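Laborbuch Handgreifer / Teleop — Sonntag, Halle Hostivden

Start 9:40, Kaffee erst danach, Fehler.

Stand von letztem Mal

Trackingverlust beim linken Griff immer noch drin. Mit neuer Kalibrierung besser, aber sobald beide Würfel dicht nebeneinander sind, springt die Pose kurz weg. Sieht in der Kurve aus wie ein Zahn, danach wieder sauber. Filter von Jekska drübergelaufen, der glättet das weg, aber dann fehlt auch der echte Ruck beim Zugreifen. Lieber rohe Daten behalten und die Zähne markieren. Im Export steht die Spalte jetzt als "jump_flag", bitte nicht umbennen, sonst bricht das Skript von Lilham wieder.

Weiche Objekte, beidhändig

Aufgabe heute: Stofftier aus dem Haustierbett nehmen und wieder reinlegen. Beide Greifer gleichzeitig, von den Seiten. Einhändig haben wir genug, der Arm kann das inzwischen so halbwegs. Beidhändig fehlt uns alles.

Ziel 70 brauchbare Demos. Brauchbar heißt: Anfang und Ende in Ruhe, kein Nachfassen, beide Würfel fast durchgehend sichtbar. Nachfassen nicht wegwerfen, extra Ordner, das wollen wir später fürs Recovery.

Probleme beim Vormachen:
Man drückt viel zu fest. Plüsch gibt nach, man merkt in den Griffen nichts, also drückt man weiter zu. Im Replay macht der Roboter dann genau dasselbe und fährt auf Anschlag. Also: zumachen bis der Stoff sich gerade verformt, dann stehen bleiben, kurz warten, dann erst hoch.
Kopf ruhig halten. Wer mit dem Blick vorauseilt, verliert die Hände aus der Kamera, vor allem beim Ablegen.
Nicht zu symmetrisch arbeiten. Klingt komisch, aber wenn beide Hände immer exakt gleich hoch sind, lernt die Policy das mit und kommt mit schräg liegenden Objekten nicht klar. Ruhig mal eine Hand tiefer.

Orientierung vom Tier pro Durchgang ändern, Kissen mal drin, mal draußen. Bett steht direkt auf dem Boden, also tief, das geht nach einer Weile ziemlich in den Rücken. Pausen eintragen! Nach der Pause sind die Bewegungen messbar anders als davor, das will man in den Daten wiederfinden.

Griff wie er sein soll, linke Hand etwas tiefer, Finger seitlich am Plüsch, Kissen hinten im Bett:
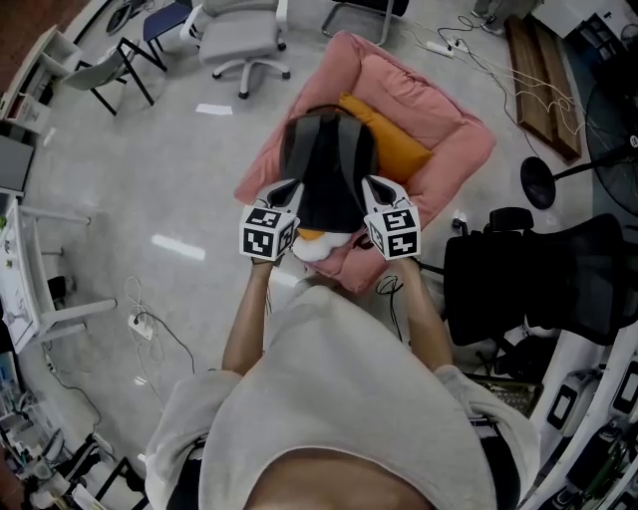 Durchgang am Nachmittag

14:15 weiter. Latenz zwischen Kopfkamera und Griffdaten nachgemessen, ca. 300 ms, viel zu viel. Lag am Puffer im Recorder, nicht an der Kamera selbst. Puffer runter, neu gestartet, danach unauffällig. Heißt aber, dass der Vormittag einen Versatz hat. Konstant, also rausrechenbar, muss nur jemand machen. Rohdateien NICHT überschreiben, Korrektur als neue Version ablegen.

Dann Teleop als Vergleich, gleiche Aufgabe, aber mit den Leadern am Gál-Aufbau. Deutlich zäher. Für eine Demo braucht man ein Vielfaches der Zeit und man sieht der Trajektorie das Zögern an, vor allem beim Anfahren. Dafür stimmt die Kinematik von Anfang an und es gibt keine Posen, die der Arm nachher gar nicht erreicht. Bei den Handgreifern kommt das vor, immer wenn man sich zu weit über das Bett lehnt und die Handgelenke abknickt. 2 Demos deswegen rausgeschmissen, Ellbogen wären durch den Tisch gegangen.

Mein Eindruck: Handgreifer für die Masse, Teleop nur für die schwierigen Anfangslagen. Mischen im Training erst mal getrennt testen, sonst wissen wir wieder nicht, woran es liegt.

Was noch stört

Bodenbelag spiegelt je nach Deckenlicht. Im Zweifel eine Leuchtenreihe aus, dann aber für die ganze Session und im Kopf der Datei vermerken.
Kabel am Boden besser zur Wand ziehen, bevor einer mit den Griffen in der Hand drüberstolpert.
Linker Griff hakt leicht beim Öffnen. Feder oder Führung, noch nicht aufgemacht.
Dateinamen: bitte Unterstrich, keine Leerzeichen. Ja, schon wieder.

Offen
— Versatz Vormittag rausrechnen
— Zähne in der Pose gegen den Abstand der Würfel plotten, Verdacht ist gegenseitige Verdeckung
— Schließweite beim Vormachen begrenzen, evtl. mechanischer Anschlag im Griff, verstelbar
— Replay von allem, was als brauchbar markiert ist, erst langsam, Hand am Notaus
— zweites Stofftier besorgen, anderes Fell, gerne größer

Schluss 17:50. Daten liegen auf dem Hallenrechner, Kopie auf den Server läuft noch, bitte nicht ausschalten.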